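The agency sent a van for Dragica's things, and there turned out to be so few of them that the driver put them on the front seat beside him. One suitcase, a rice cooker, and the plastic tub where she kept her dance shoes. She sat in back with the other girls. None of them talked until the highway.

She had been at Zondell for almost five years. She had come in at fifteen as a trainee from the open audition, and she was leaving the dorm at twenty because the group was being cut down. They had told the group on the practice room floor, with the lights on and the mirrors showing everybody from behind. Zondell was keeping three for a new unit called Gendier. The other four could stay on contract and wait, or sign a paper and go.

Dragica had asked what they would be waiting for.

"Opportunities," said Mr. Ó Súilleabháin. He was the general manager, and he had a cold that day and kept his coat on.

She took the paper home and read it twice. It said that she would not perform under the group name. It said that she would not talk about the group's accounts. It said the company would make the announcement and that she would not make one first. There was a blank line for the date and another for her name, and under her name a line for Obradović in capital letters, already typed, with the mark missing from the c.

She put the mark in with a pen and signed.

The announcement was set for 25/08/2007. Until then she was supposed to act as usual, so she went to the last two events on the schedule. One was a store opening for Drikley, the shoe company, where they sang two songs on a stage the size of a parking space. The other was a radio show. The host asked what the girls were planning for the fall, and Mina, who was going into Gendier, said they were all working hard and to please look forward to it. Dragica said the same thing, a little after her.

In the car Mina cried and said she was sorry.

"You didn't do it," Dragica said.

"I knew in June."

Dragica looked out at the gas stations. She thought about June. They had shared a hotel bed in June, on the county fair tour, and Mina had been kind all month. She had given up the window side. She had bought Dragica a phone charm shaped like a pear.

"Who told you?"

"He did. He said if I told anybody, it would be two instead of three."

Dragica still had the pear on her phone. She left it there. 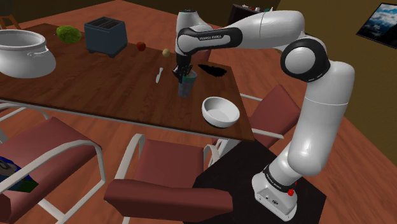 The van let her out at her aunt's building at a little past noon. Her aunt was at work and had left the key with the woman downstairs, along with a pot of beans. Dragica carried the suitcase up first and then went back for the rice cooker and the tub. She ate the beans cold, standing at the sink. Then she slept until dark.

When she woke up there were messages. Her mother had called from home, and her old choir teacher, and a number she didn't know. The fan club president had written a long message with no periods in it. The club had 70 paying members, and Dragica knew most of them by sight, at least the ones who came to shows. The president wanted to know if it was true. She said that people on the board were saying Dragica had quit to get married, and others were saying she was sick, and one person was saying she had stolen something from the company office.

Dragica started to type an answer. She got as far as "I'm fine" and remembered the paper, and then she remembered that the announcement was out now and she could say what she liked about herself, as long as it wasn't about the accounts. She typed:

"I'm fine. I'm not married. I'm at my aunt's."

She read it over and sent it.

Her aunt came in at nine with her work shoes in a bag. She had read the announcement on her break. One of the younger women at the plant had printed it out for her. It was four sentences long. It said that after lengthy discussion the members and the company had agreed to walk separate paths, and it asked the fans to support everyone's future.

"Was there a lengthy discussion?" her aunt asked.

"It was ten minutes. He had a cold."

Her aunt folded the printout and put it under the fruit bowl. She did not throw it away then or later. It was still there at Christmas.

For the first week Dragica woke up at six and had nowhere to be. She did her stretches on the strip of floor between the couch and the television. She ran through the old set with the sound off, all of it, her own parts and then Mina's. On the third day the woman from downstairs knocked and asked, politely, if she was moving furniture.

After that she walked. There was a dance school over the dry cleaner's on the next street, with a sign in the window for a children's teacher, and she passed it every day and didn't go in. The sign had been taped up a long time. The sun had turned the red letters pink.

The number she didn't know called again. It was a man from a cable channel who was putting together a show about people who had almost been famous. He used that word, almost, without seeming to notice it. He said there would be a fee. He said several former members of several groups had already agreed, and that the tone would be warm.

"What would I talk about?" Dragica asked.

"Your story. The money side, if you're comfortable."

"I can't talk about the money side."

"Then the feelings side," he said.

She told him she would think about it. She did think about it, for most of an evening. The fee was more than she had been paid for the whole county fair tour. In the end she called him back and said no, and he thanked her and asked if she had Mina's number. She said no to that too.

Gendier came out in the middle of fall. Dragica's aunt wanted to turn it off, but Dragica said to leave it, she wanted to see the lighting. They had put Mina in the center. The song was one the seven of them had learned two winters ago and been told was shelved. The second verse had been Dragica's. A girl named Sunny had it now, and she took a breath in the middle of the long line, where Dragica had been taught never to breathe.

"Is it good?" her aunt asked.

"It's all right. The chorus is good."

"You were better."

"You didn't hear me do it."

"Through the bathroom door I did," her aunt said. "When you came for New Year's. I thought, what a long song."

Gendier placed 100 on the chart that week, the last spot, and the next week it wasn't on it. Dragica found out from the fan club president, who still wrote to her. The president seemed to think she would be pleased. Dragica waited to see if she was, and she wasn't especially. She thought about Mina in the practice room with her coat on, getting told something on the floor.

She wrote Mina a message. It took her longer than signing the paper had. She said that she had watched it, that the center part suited her, and that Sunny should take her breath before "tomorrow" and not after. Mina didn't answer that day or the next one. On the third day she sent back a picture of a pear.

The sign was still in the window over the dry cleaner's. Dragica went up the stairs with her shoes in the tub under her arm. The woman who ran the place was on the phone and held up a finger for her to wait. Through the inside door there were small kids in socks, sliding on purpose, and a boy lying flat on his back under the barre.

The woman hung up.

"Have you taught before?" she asked.

"No."

"Have you danced anywhere?"

"For a while," Dragica said. "I was in a group."

"Which one?"

Dragica told her the name. The woman thought about it and shook her head. Then she looked at the clock and at the door.

"They're supposed to have started at four," she said. "Can you go in now?"

Dragica sat down on the top step and changed her shoes.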